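## Chapter 6: What a Surface Costs

Every kitchen counter in the town of Flundosthorpe was once the same shade of green. The town had one supplier, Husard, and Husard had one very large order of green. Residents complained for a generation and then, when the stuff finally became scarce, began paying extra for it. If you understand why, you can skip to Chapter 7.

This chapter is about price and the odd things people let it tell them. We stay with countertops, floors and wall panels throughout. They are dull enough that your feelings shouldn't interfere, though Tarun Singhal, who taught this course before me, once lost half a class period to an argument over grout.

Start with the simple version. A slab costs what it costs to dig up, cut, polish and haul, plus whatever the seller can get away with. Economists call that last part the markup. Sellers call it overhead.

Suppose Fosine sells a plain white panel for $200 and a mottled one for $500. The two take the same hours to cut and ride on the same truck. The raw material for the mottled one costs Fosine $22 more. That leaves $278 of the price gap with no obvious parent.
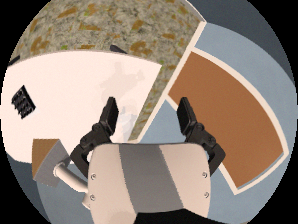 **Why would a buyer pay the extra $278?**

Most buyers can't judge a panel by looking at it, so they let the price do the judging. A higher number suggests that somebody, somewhere, took more trouble. The buyer is also paying for what the neighbors will think, and neighbors are expensive.

Kaede Kaneko and Urmas Mockus tested this at the Miyazaki showroom by swapping the price tags on two nearly identical samples. Over one September they spoke with 1,968 shoppers. Most preferred whichever sample cost more, and many praised its finish. A few ran a hand over it and nodded — a gesture we'll meet again in the section on wine.

Keep three terms handy as you read on: *marginal cost*, *signal* and *willingness to pay*. The first can be measured with an invoice. The other two need patience, and Section 6.1 begins with the easier of them.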